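Faire le tri, jour neuf

2020-03-26

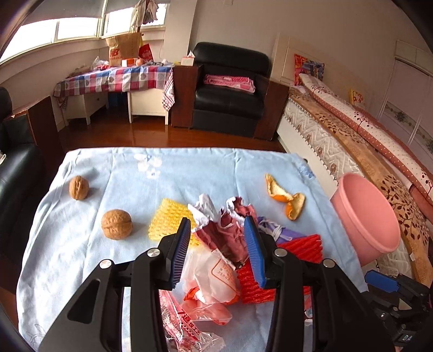 Bon, je reprends là où je m'étais arrêtée la dernière fois, c'est-à-dire au pied de l'escalier de la cave avec un carton dans les bras et aucune idée de l'endroit où le poser. Vous êtes plusieurs à m'avoir écrit que vous faisiez pareil en ce moment (les tiroirs, les placards, le dessous du lit !) et je me sens tout de suite moins seule dans ma folie du rangement.

Donc, la cave. On a emménagé en novembre et j'avais juré que tout serait déballé avant Noël. Il restait 32 cartons. Certains portaient encore l'étiquette du déménagement précédent, ce qui veut dire que je les ai transportés d'un appartement à l'autre sans jamais les ouvrir. J'ai même payé pour ça. Dans le premier il y avait des câbles, dans le deuxième des câbles aussi, plus une raclette électrique qui sent encore le fromage de 2014.

Le troisième m'a pris l'après-midi entière. C'étaient mes lettres. Toute ma correspondance avec Aino, ma correspondante finlandaise du collège, Aino Harju, dont j'ai dû parler ici il y a des années. On s'écrivait en anglais, un anglais épouvantable des deux côtés, avec des autocollants partout et des questions du genre « do you like the horses? ». Je me suis assise par terre sur un vieux coussin et j'ai tout relu. Elle me racontait sa cousine Venla, qui avait inventé un pays rien qu'à elle, Trollilton, avec une carte, des lois et une monnaie en boutons de manteau. Il y a une carte de Trollilton dans le carton, pliée en huit ! Au crayon de couleur, avec une rivière qui s'appelle la Tukura et qui remonte une montagne. J'ai décidé que je l'encadrerais.

Alors forcément, ma belle méthode en a pris un coup. J'avais tout prévu : trois tas (je garde, je donne, je jette), un minuteur, vingt minutes par carton et on n'en parle plus. Le minuteur a sonné quatre fois avant que je me lève pour l'éteindre. J'ai fini par créer un quatrième tas, « je ne sais pas », et je vous laisse deviner lequel est le plus haut ce soir.

Le papier, c'est vraiment mon point faible. Les vêtements, je m'en débarrasse sans une larme, la vaisselle dépareillée aussi – il me reste quand même le service de ma grand-mère, mais lui on n'y touche pas. Les papiers, par contre... J'ai gardé les modes d'emploi d'appareils que je n'ai plus. J'ai gardé des talons de chéquier. J'ai gardé une facture de garage de 725 francs pour une voiture que j'ai revendue avant de savoir faire un créneau avec. Je l'ai regardée un bon moment, cette facture, et puis je l'ai mise dans le tas à jeter, et puis je l'ai reprise. Elle est sur le frigo maintenant.

Côté photos, c'est pire. Mon frère avait eu la bonne idée de numériser les albums de famille il y a quelques années, et le dossier contient 3 483 fichiers qui s'appellent tous « scan » suivi d'un numéro. J'ai commencé à les renommer le soir, devant une série. J'en suis à plus de 200 et j'ai déjà confondu deux de mes tantes. Maman, au téléphone, me dit « mais si, c'est Monique, elle a son manteau », et moi je vois un manteau sur à peu près toutes les femmes de la famille entre 1968 et 1975. On y passe des heures, et je crois que c'est ce que je préfère dans toute cette histoire. Hier elle m'a raconté un pique-nique où mon grand-père avait oublié le panier sur le toit de la voiture. Je ne l'avais jamais entendue, celle-là !

Pour les questions pratiques qui reviennent dans les commentaires : non, je n'ai pas acheté de jolies boîtes. J'en avais très envie, et puis j'ai retrouvé des boîtes à chaussures et du papier peint, un reste de rouleau vert de l'ancienne chambre, alors j'ai recouvert les boîtes avec. Ce n'est pas parfait dans les angles. La colle en bâton tient mal, prenez plutôt de la colle à papier et laissez sécher une nuit, couvercle ouvert. Pour les étiquettes, un marqueur et du ruban de masquage, ça se décolle quand on change d'avis, et je change beaucoup d'avis.

Pour les dons, tout est fermé par chez nous, donc les sacs attendent dans l'entrée et on les enjambe. Le chat en a adopté un comme lit. Je pense que je ne récupérerai jamais le pull qui est sur le dessus, et tant pis, il est plus beau sur lui.

Ah, et j'ai retrouvé l'adresse d'Aino, enfin celle de ses parents, au dos d'une enveloppe. On s'est perdues de vue vers dix-sept ans, sans fâcherie, juste comme ça. J'ai écrit une lettre, une vraie, deux pages recto verso, dans un anglais à peine meilleur qu'à l'époque, en lui demandant si Venla se souvenait de son pays. Je n'ai plus de timbres pour l'étranger, alors elle attend sur la commode, à côté des clés.

Demain j'attaque le carton marqué « divers cuisine ». Il est très lourd et il fait un bruit de billes.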